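Why I've gone off the big speeches

Print this post | E-mail this post

I've spent most of the summer with a pile of books about wartime speeches, and I'm a bit fed up with them. The books, I mean, more than the speeches. Every one starts with a leader at a microphone or on a horse, and three pages later the whole country has found its courage and off we go. I used to lap this up! I had a cassette of famous addresses when I was at school and I could do most of it from memory, with the pauses.

What changed my mind was a fat old paperback Fernanda Lobo lent me, a collection of diaries kept by ordinary people in a besieged port. It's 322 pages and I'd guess the governor's great proclamation gets four of them. One woman heard it read out in the square and wrote down that the man reading it had a cold. Then she goes straight back to the price of lamp oil. A clerk copied the whole thing out by hand, spelled the governor's name wrong twice, and thought it too long (he was right, I've read it).

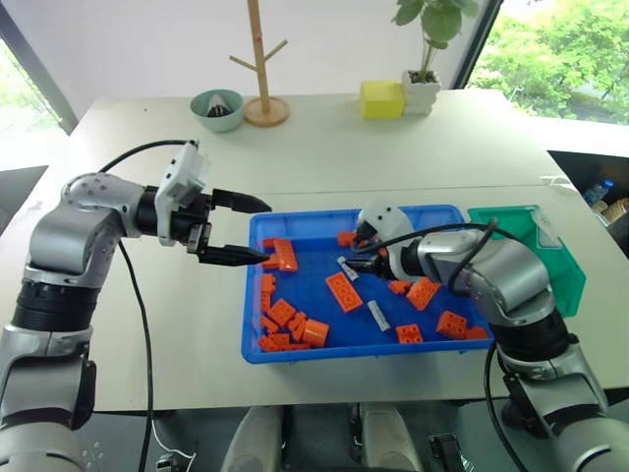 So I started wondering how many people really heard these things at the time, and how many came to them years later, tidied up and printed in a school book with a picture of a flag. I put this to our reading group and got a proper telling-off from Sanne Vanhove, who thinks I'm being mean. Her point was that a speech doesn't have to reach everybody. If it steadies the sixteen people in the room who have to make the next decision, it has done its work, and the rest can carry on worrying about lamp oil.

That's a fair answer and I've been chewing on it ever since. I still think the diaries win, though. There's a baker in there who keeps opening his shop with next to nothing to sell, and he never once says why. No stirring words at all. He just writes "opened" every morning, and by the middle of the book I was turning each page hoping to see it again -- and I don't think I've ever felt that about a proclamation.

Onyekachi Mohammed says I should try the soldiers' letters next, and that I'll find the same mixture there: a line or two on the cause, then a great deal about socks and whether the parcel came. He's lending me his copy, with strict orders about not folding the corners. 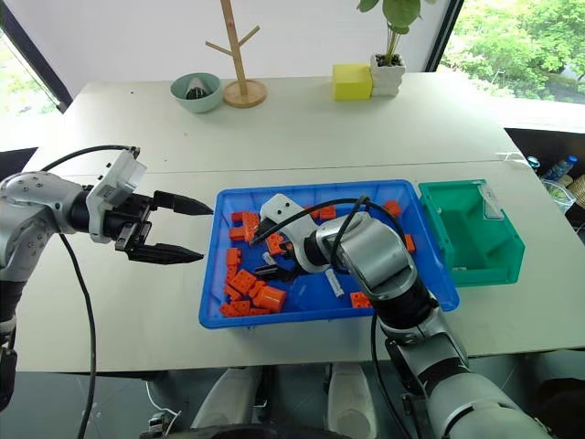

Two arms at the blue tray

We're doing the second half of the diaries in September, so if you're coming, please read up to the end of the winter chapters. It does get grim in there and I skipped a bit myself the first time round. I went back to it afterwards and was glad I had, mainly for the schoolteacher, who has a long and very funny row with her neighbour over a goat.

If anyone knows of another collection like this one, from any war or any country, do leave me the title in the comments. Diaries for preference, but I'll take letters. No generals' memoirs, please -- I've got a shelf of those and they can stay on it for now.

Posted August 23, 2023

Contact | Copyright, all rights reserved | Back to top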